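Re-zeroing the gripper on the Trunia arm

Posted 22nd November by Keabetswe Pretorius

Quick one, people keep asking. Do this after any finger swap, or when the jaws start closing off centre. Takes 17 minutes if you don't get interrupted. Hand tools only.
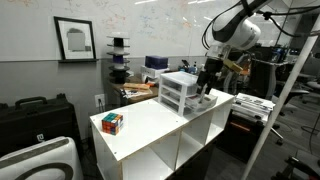
Arm over the cubby shelf, and the wrist cam's view with a tape roll between the fingers. 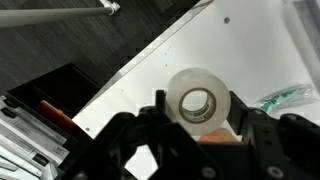
Before you start
- 2.5 mm hex key, the good one not the chewed one
- soft cloth
- notebook. Write the old offset down FIRST, I didn't in October and lost a whole morning

Steps

1. Park the arm. Jog it up clear of everything, then hit hold. Speed override to 40 percent and leave it there till your done.

2. Wipe both fingers. Grit on the inside face will throw the zero off and you'll chase it for ages.

3. Check the finger screws. Snug, no more. They go into aluminium and it strips easy - ask me how many brackets I've ordered from Rarno.

4. Open the jaws all the way. Menu, Tool, Jaw, Open Full. Wait for the click.

5. Close on nothing. Slow close. Counter should read 766, give or take 4. If it does, stop here, you're fine, go have a coffee.

6. If it doesn't - Menu, Tool, Zero, hold the green button til it beeps. Then back to step 4 and run it again.

7. Grab test. Something light with a bit of give. Close, lift a hand's width, put it down. If it tips to one side one finger is leading, so go back to step 3.

8. Save the offset. It does NOT save by itself. Power off without saving and your back to the old number.

Cable check while you're there. Swing the wrist both ways, slowly, and watch the loops don't go tight. Colour of the sleeve doesn't matter, slack does.

Still drifting after two goes? Probably the drive belt. Seperate page for that, under Grīnberga belt kit.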